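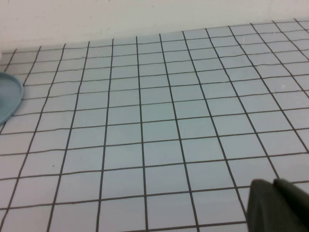

Tiled worktops: the questions I get asked most

I've lived with a tiled worktop for years now and written about it far too often, so my inbox fills up with the same handful of questions. I've put my answers in one place. If yours isn't covered, leave a comment at the bottom and I'll add it when I get a minute.

Isn't it a nightmare to keep clean?

No! The tiles themselves are the easiest thing in the kitchen. Warm water, a drop of washing-up liquid, a quick dry with a tea towel and off you go. It's the grout that wants looking after. I give mine a proper scrub with an old toothbrush and a paste of bicarbonate of soda every month or so, and more often if I've been cooking with turmeric.

Pale grout or dark grout?

Dark, every time, if your tiles are white. I had pale grout in my last flat and it went the colour of weak tea by the first winter. A dark brown-grey hides a multitude of sins and I love the grid it makes – a bit like squared paper. The one drawback is that dark lines show up any wobble in the tiling. I don't mind a wavy line here and there, but if you do, ask your tiler to use spacers and check them as they go.

Small tiles or big ones?

Small tiles mean more grout, so more scrubbing. They also cope better with an uneven base, and if one cracks you're only replacing a little square. My tiler, Getsemaní Rosales, told me to buy 15 spares and keep them in a labelled box. Best advice I had in the whole job.

How much did it cost?

The tiles were the Livgate white, and I paid under 200 pounds for the lot including the spares. Grout and adhesive were extra. I won't quote labour because it varies so much from place to place, but do get more than one price.

Can you put hot pans straight on it?

The tiles will usually take it, but I wouldn't trust the grout or whatever's underneath, so I use a trivet. Old habit from a laminate worktop I ruined.

Do plates and dishes wobble?

Flat-bottomed ones are fine. A wine glass with a narrow foot can rock if it lands on a grout line, and I've learned to put mine down in the middle of a tile. For rolling pastry I lay a big wooden board on top (you really don't want dough in the joints).

Does it need sealing?

Glazed tiles, no. Cement grout, yes. I use the Renine grout sealer in May and that does me for the year. It needs a good few hours with nothing on it, so I do mine last thing at night and go to bed.

Did you think about a splashback?

I did, and then left the wall plain. It's painted off-white in a wipeable kitchen paint, and with all those squares on the worktop I wanted something quiet behind it. If your hob is right up against the wall you'll probably want tiles or glass there, so check the instructions for your cooker.

What about colour? Doesn't all that white feel cold?

Mine's a cool white and it can look a touch blue on a grey morning. I bring in colour with crockery – dusty blues mostly, because they're gentle against the tiles and easy to find in charity shops.

Would you do it again?

Yes, though I'd have the tiler back sooner to redo the bit by the sink.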